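Can a robot do your chores yet? My notes for the tidy-minded

Every November I get the same email from readers, worded a little differently each time: should I hold off on a new vacuum / dishwasher / folding board because the robots are coming? So I spent a chunk of this fall reading, watching demos and pestering my friend Zuzanna Piątek, who looks after the packing benches at Walczak and has seen more machines wheeled in and wheeled back out than anyone I know. What follows is where I've landed, plus a few tips you can use on Monday whether you own a gadget or not.

Floors first. Yes, get the robot vacuum if you want one. Mine does the downstairs while I make dinner, and I've stopped thinking of it as a robot at all (it's the thing that eats hair ties). Pick up cords and socks before it starts, lift the fringe of any rug, and empty the bin every time, even when it looks half full.

Laundry, no. I watched a Vundari demo of a machine folding towels and it was lovely, very soothing, and I could have done the whole stack and put the kettle on before it got to the third one. Towels are the easy ones, too! Show me a fitted sheet.

Putting things away is where it gets interesting. Picking up one small object and setting it down in the right place sounds like nothing, and it's most of housework. Spice jars, earrings, Lego, the good scissors. A board game is a nice way to think about it, as each piece has its own square and the neighbors are close enough to knock over.
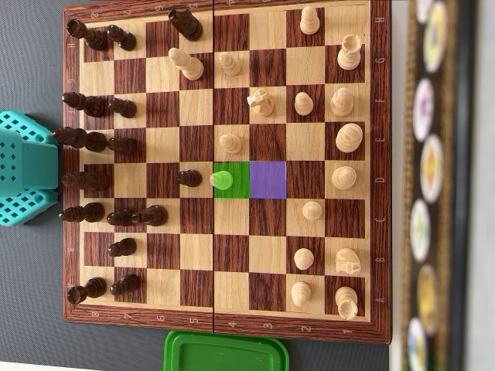
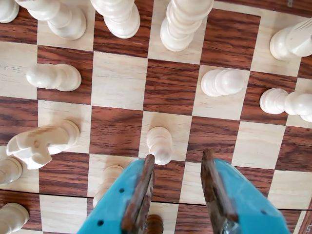

A chess pawn has a round head and a fat base, so there's a decent place to grab it. Now think about your junk drawer. Nothing in there has a square to go back to. Zuzanna says it's the same on the benches: a machine is happy when the parts arrive in a tray with a slot for each one, and miserable when they come tipped into a bin. Her people spent a good while at Clikham, where she worked before, just changing the trays, and the hand packers got faster as well.

Which brings me to the tips, and they work for human hands every bit as well.

Give small things a marked home. Draw around the tool on the pegboard, put a label on the shelf edge as well as on the jar. My kids ignore what I say but will put the tape back on a tape-shaped outline.

Leave a finger's width between things you use daily. I took 5 mugs out of a cupboard that held 11 and I haven't chipped one in months.

Store by shape. Round with round, flat with flat. Lids stand on edge in a rack, never in a stack, or you'll be lifting the whole pile to get the bottom one.

Clear the spot before you pick the thing up. Sounds silly, but watch yourself unload groceries – you'll be standing there with a jar in each hand, nudging the toaster with your elbow.

As for buying an arm for the house, I looked. Trallport quoted me $3,000 for a tabletop one, or $2,000 without the stand, and I'd still be the person setting everything out for it beforehand. For a small workshop with one fiddly job repeated all day I can see it, and Zuzanna is tempted for her labeling bench. For my kitchen I'd put the money toward drawers that close properly.

Dishes I'm leaving for another page. I have a lot to say about dishwashers and most of it concerns how my husband loads ours.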